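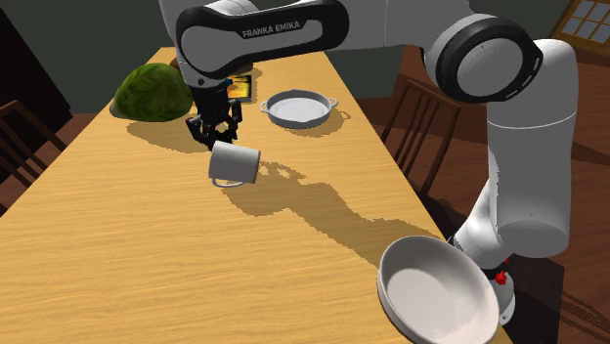
How many practice runs should a team record before training its first policy?

Record 30 clean runs of one task, train on those, and look at the results before you record any more. Teams that collect a big pile first usually find a setup mistake in it and have to throw most of it out.

This page is the start-to-finish guide for the table-clearing task in the Rimerstead robotics club. It assumes you have a club login and have finished the safety and joint-limits worksheet. All of the work on this page is done in the simulator.

What you need

A lab computer with Zilter installed. The laptops on the cart will open it but are too slow to record on.
A game controller or the 3D mouse. Use the same one for the whole project.
A team folder on the shared drive, named with your team name and nothing else.
Someone to keep the run log while you drive.

Step 1. Load the task

Open Zilter and choose the dining room scene from the task list. The arm model is the Franka. Do not load the older arm files in the archive folder, as the gripper is scaled wrong and your recordings won't work with anyone else's.

Set the control rate to 30 and leave the physics settings alone. If the arm shakes when it is standing still, close the program and load the task again.

Step 2. Pick one object and one goal

Start with the mug. The goal for your first set is to pick up the mug and set it down upright in the target area. Leave the other dishes for later. The shallow baking dish is a reasonable second object. Round, heavy or wide things come last.

Write the goal in one sentence at the top of your run log. Everyone who drives has to follow that sentence the same way.

Step 3. Practice without recording

Each driver does ten minutes of practice. Work on these:

Come down slowly for the last part of the approach.
Line up both fingers before closing them.
Close, wait a moment, then lift.
Keep the wrist still while you carry.

A mug held by the rim will often swing or tip. If it tips past sideways, open the gripper over the table and start over. Do not try to save it by twisting the wrist. The policy will learn the twist too.

Step 4. Record

Press R to start and R again to stop. Reset the scene between runs with the reset button so the object positions get shuffled. Mark each run good or bad in the log right after it ends. Bad runs stay in the folder but go in the "bad" subfolder.

Switch drivers every five runs. Shahnaz Uddin's team last year had one person drive everything, and their policy copied a habit of stopping halfway across the table.

Step 5. Check the recordings

Play back every run at double speed. Look for these problems:

The object passes through a finger or the tabletop.
The run starts with the arm already moving.
The object floats or sticks after the gripper opens.
The file is longer than 500 steps.

Any of these makes it a bad run. Contact problems usually come from closing the gripper too fast.

Step 6. Train

Copy your good runs to the training machine and start the script called Pedik. Use the default settings and 3,000 training steps. It saves a checkpoint as it goes, so you can log out while it works. Only 4 jobs can run at once. If the queue is full, put your team name on the whiteboard list.

Step 7. Test and write it up

Test the policy from start positions you did not record. Log every attempt, including the ones that fail early. For each failure, write down the stage where it went wrong: approach, grasp, carry or release. Then record new runs that cover the weakest stage and train again.

Send your log and one page of notes to Pouran Ghaffari by 2018-10-16. Teams that joined after September can hand in the log alone.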